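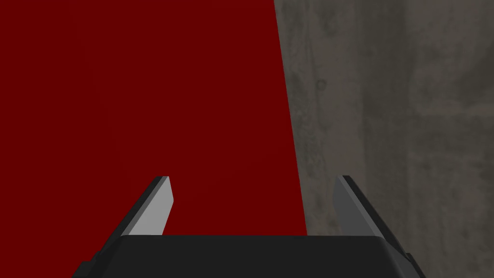
Figure 6-1. Wrist view in the simulator, gripper open, red surface at close range.

6. Running the Open Day Demonstration

This section covers the Grulero arm in its simulated form, shown to visitors on the big monitor. Read it before the doors open. Reading it while a line of people watches you is permitted but has never gone well.

6.1 Before visitors arrive

1. Start the Grolimitz control program and wait for the status bar to turn green. It takes 200 seconds. Clicking the icon again starts a second copy, which takes longer.
2. Load the demo file named Cullow. Leave the file named Cullow_old alone. Dinesh Dhillon is still fond of it.
3. Switch the main window to the wrist view. Both fingers should be in sight above the black gripper body, with an open gap between them.
4. Set the speed limit to 245. The maximum is 505, and at 505 the audience sees a blur followed by an error message.
5. Put the visitor keyboard on the front table and keep the other one behind you.

Note: The left finger's inner face may look paler than the right one. Do not adjust the finger settings to make them match. The right one is probably just getting less light.

6.2 Giving the demonstration

1. Tell visitors they are looking at a simulation. Say it again when someone asks where the arm is.
2. Move the gripper with the arrow keys, in short taps. Holding a key down is how you get a screen full of maroon.
3. If red fills most of the view, look for its slanted right edge against the gray concrete wall. Use that edge to judge your position, then tap Back until you can see more than one side of whatever you are facing.
4. Invite one visitor at a time to drive. Children generally ask first and steer better.
5. Press Home between visitors. The view returns to the start position, along with some of your dignity.

CAUTION: The visitor keyboard must never be connected to the real arm. Check the label on the cable at both ends.

Note: The concrete wall is scenery. Visitors will ask what is behind it. Malathi Pinto's approved answer is "more simulation."

6.3 Closing down

1. Press Home, then Stop, then Exit, in that order.
2. Save the session log under your own name. Last May, all the logs were saved as "test," including the one Kaede Oshima needed.
3. Return the visitor keyboard to the Varghese cabinet, top shelf.
4. Report faults to Sowmya Kartha in writing. "It went funny" is not a fault report. Include the time, the speed setting and the last key pressed.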